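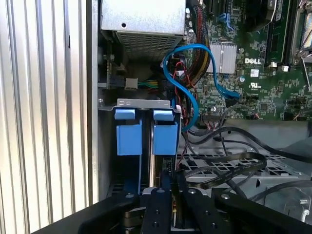
The power supply of a desktop computer, seen through the open side of the case.

Waltstead will hold its electronics drop-off on Friday in the parking lot behind the Lukano Street library, the town's public works office said. The lot opens at 8 a.m. and closes at 2 p.m., or earlier if the trucks fill up.

Residents may bring desktop computers, laptops, printers, keyboards, phones and cables at no charge. Televisions and monitors cost $2 each, cash or check. Refrigerators, air conditioners and smoke detectors will be turned away.

The spring event drew 549 cars, and the line backed up onto Kulard Avenue for most of the morning. This time drivers are asked to enter from Saliba Road only. The Kulard Avenue gate will stay closed until the lot is cleared.

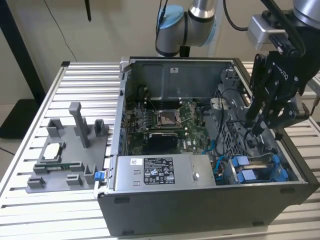 Proof of address is required. A driver's license or a utility bill will do. Businesses inside town limits can take part but have to call the public works office first, and each is limited to 500 pounds of equipment.

The town does not erase data. Anyone who is worried about old files should wipe or remove the hard drive before coming — the office has a one-page sheet with instructions at the front counter. Drives that have been taken out can be dropped in a locked bin next to the check-in tent.

Loose batteries must be in a clear bag, with tape over the ends. Car batteries go to the transfer station, which takes them all year.

The town has set aside almost $600 for signs and traffic cones. If there is lightning, the drop-off will move to a later day in August, and a notice will go up on the town website by 7 a.m.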